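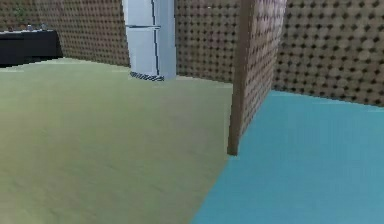 Skaltanness Players' Circle
Minutes of the September meeting, held in the upstairs room at Tolentino Games

Started at 6:40 p.m. Wilfredo Gatchalian ran the meeting and also took these notes, so blame me for the exclamation marks.

1. Last month's minutes
Approved with one correction. The winning deck at the August draft was green-black Burrowers, and I had it down as green-white. Sorry, Deke!

2. The shared card library
The full recount is finished! We now hold 2,447 cards, of which 1,424 are commons from the first two sets. That's a lot of Marsh Lanterns. Priya suggested pulling every common past the fourth copy and turning the extras into free starter packs for new players, and the room loved it. Agreed without a vote. Rares stay in the binders and still get signed out one deck at a time.

Three borrowed decks haven't come back since spring. Priya will send a friendly message to each borrower before we talk about anything sterner.

3. Irska set: first impressions
We gave this item fifteen minutes and it took nearly an hour, which tells you how people feel about Irska. The new Tether keyword is a joy. Tethered creatures come back to your hand when the creature they're tied to leaves play, so you can attack far more freely than in the older sets, and the slow control decks finally have something to worry about on turn three. Several of us have already built around Harbor Twins (Oskar has two versions, one of them very rude).

Not everyone is sold. Lorna thinks the two-cost creatures are too strong in draft and that whoever goes first wins too many games. Oskar said the same was said about the last set, and that people worked it out once they started playing cheap removal. Lorna said she was playing cheap removal. We agreed to write down who goes first in every Irska match between now and the next meeting and look at the results together. Sheets will be by the door.
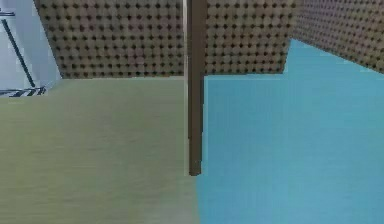

4. Pluva league rules
Quick reminder for anyone new: Pluva is our budget format, commons and uncommons only, 60-card decks, four copies at most of anything except basic lands. It's the best way into the game and I will happily say so to anyone standing still.

Changes for the coming season:
Irska commons and uncommons are legal from the first round.
Drowned Bell stays banned. The vote was 11 to 6, closer than last time, and Oskar asked for his disappointment to be recorded. Recorded!
Sideboards go up from 10 cards to 12. This one passed easily.
Deck lists are due before round one and can be changed once, between rounds three and four.

There was a good discussion about slow play. We're keeping the 50-minute round and adding three extra turns at the end instead of five. If you see a match running long, please call a judge early. Calling a judge isn't an accusation, and the judges would much prefer to be asked.

5. Fall open tournament
143 players have signed up so far, which is wonderful and also slightly terrifying. Tolentino has agreed to let us use the ground floor as well, from 9 a.m. until closing. Entry stays at $20 and includes a promo card and a drink.

With this many people we will need eight rounds of Swiss and then a top eight. Lorna pointed out that eight rounds plus playoffs makes for a very long day. Options were to start earlier, cut to a top four, or play the finals the following morning. Most people wanted the top eight kept on the same day, so check-in opens at 8:30 and round one begins at 9:15 sharp.

Still needed: two more floor judges, somebody with a loud voice, and spare dice. Lots of spare dice.

6. Teaching night
Deke ran a beginners' table last month and would like to do it again with the new starter packs. Yes please! He wants one experienced player per two learners, playing with open hands for the first game. Names to Deke.

7. Any other business
Priya asked for one standard sleeve color on library decks so they stop getting mixed up with personal ones. Purple was chosen after more debate than it deserved.
Someone left a playmat with a heron on it. Ask at the counter.

Actions
Priya: starter packs, borrower messages, purple sleeves
Oskar: updated Pluva rules sheet
Lorna: first-player sheets for Irska
Deke: teaching night pairings
Wilfredo: judges, tournament schedule, dice

Closed at 9:05 p.m., followed by a six-player Irska draft that I lost in the first round.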